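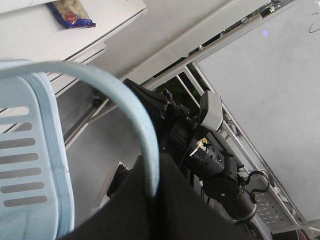 Lisano open day, Sketar works

Saturday visit, moulding hall, finishing bay and trial room

Lisano makes hand baskets, crates and a small line of drainers at the Sketar works, which lies on the flat ground between the railway and the river. The site opens to visitors in November. Entry is by name at the gatehouse, and the tour starts at the loading bay and runs against the direction of production, so that one sees finished goods first and raw material last. I had come mainly for the baskets. The crates are described in last year's report and little has changed in that part of the hall.

Getting there

The branch line stops at Sketar, and the works is a walk along the service road from the station. There is a pavement on one side only and it changes sides at the bridge. Parking was on the grass behind the pallet store and was already soft by mid-morning. Safety shoes were not required but covers were handed out, in one size, and they came off on the stairs. Ear plugs are needed in the moulding hall and were in a dispenser by the door.

The guide for our group was Constanza Montecinos, who runs the tool shop and answered questions at length when they concerned steel and briefly when they concerned prices.

The loading bay and the stacking test

Baskets leave the works nested, handles down, in columns strapped to a pallet. The nesting depth is set by a step moulded on the inside wall. If the step is too shallow the baskets wedge under load and the customer has to prise them apart; if it is too deep the column gets tall and fewer go on a lorry. Each column is pushed down on a plate before strapping and then the top basket is lifted by hand. It should come away alone. We were allowed to try it. Mine did, the next person's brought a second one with it, and that column was put to one side.

Pallet tickets carry the article number and the tool number. Article 1547 is the standard slotted hand basket and 1631 is the same body with a deeper rim. The tickets are printed on the bay from the order list, and the light blue, the grey and the dark green all share an article number, with the colour given as a letter afterwards. Montecinos said this causes more wrong deliveries than anything in the moulding hall, and that changing it would mean altering the stock system at every customer.

The moulding hall

The hall holds machines from several periods. The basket bodies are made on the larger ones at the river end. Granules are drawn from a hopper, dried, coloured with masterbatch at the throat of the screw and injected at the centre of the base. The gate mark can be felt with a thumb on the underside of any finished basket, a small raised disc which is trimmed but not polished.

The slots are the difficult part. Long slots in a side wall mean that the tool needs moving side cores, and every core is a place where material can creep and leave flash. The walls also have to fill around each slot and join again on the far side, and the join is weaker than the plastic on either side of it. On the light blue basket the elongated slots run in an even row down the side wall. Square ends look neater on a drawing. They crack at the corners.

The rim is made thick and rounded for two reasons, stiffness and comfort, and these are in some conflict. A solid thick rim cools slowly and sinks, leaving a dull hollow along the top. Lisano's rim is folded over and open underneath, with short ribs at intervals. From the outside it passes for solid. Water collects in it after washing, and there are drain notches at the corners for that purpose. They were blocked with flash on one of the samples I turned over, and I said so.

Handles

Handles are moulded separately, flat side down, and pressed into the body while both parts are still slightly warm. The type on the light blue basket is a single broad loop in the same colour as the body. Other versions have a pair of thinner handles meeting in the middle, which are cheaper in material and slower to fit.

The handle pivots are the part most often returned. Tests are done on a rig built in the tool shop, with a cam that lifts the basket by the handle, holds it and lets it down on a rubber mat. The basket on the rig during our visit contained bags of sand. The counter had reached 618 since it was last reset, and no one present knew when that had been. Grgić, the firm that supplies the mats, has been asked for a harder grade, as the present one wears through before the pivots do.

I asked whether a metal handle had been considered. It had, and a few old ones are in the display case by the canteen, with foam grips which have gone sticky. They bent at the ends if a full basket was dropped, and they could not be recycled with the body.

Surface and wear

The outside of the body has a slightly textured finish, etched into the tool. It is there to hide marks. A gloss basket shows every scratch from its first week; a textured one goes through a long period of faint scuffing, mostly low on the walls where it rubs against floors and other baskets, and still looks presentable. The light blue one has reached that stage. The scuffs are visible on the lower part but they are faint and do not catch the eye from a normal distance.

Colour is a separate matter. Ognjen Ionescu, from the laboratory, had laid out plaques which had been kept on the roof beside plaques kept in a drawer. The grey pair matched. The red pair did not, and red has been dropped from the range except to order. Pale blue keeps well and is now the commonest colour leaving the bay.

The trial room

Baskets in long-term use are kept in a side room fitted out with white cabinets and a white worktop, and they are looked at again when they have had a season of ordinary handling. Snacks are a good load for looking at snagging, as the crimped ends of the bags find their way into the slots. A blue and white bag lay on the worktop. Soft loads such as cloth behave differently: they bulge into the slots without passing through, and they hide the base, so that anything small under them is missed when the basket is emptied.

The room has a view of greenery through thin vertical bars, and a large white wall panel in an aluminium surround. It was the quietest place on the tour and the only one where notes could be taken without ear plugs in.

Regrind and granules

The last stop was the regrind shed. Rejected bodies and trimmed gates go through a granulator and are fed back at a fixed share, which Lisano does not publish. Mixed colours go into black crates. The Giltell granulator is old and loud and the group did not stay long.

Practical notes

The tour leaves from bay 4, and the sign for it is on the inside of the gate. The canteen serves soup until early afternoon and takes cash only. Seconds are sold from a table by the gatehouse, chiefly bodies without handles. I bought a 1547 in grey with a slight sink mark on the rim and carried it back to the station under one arm.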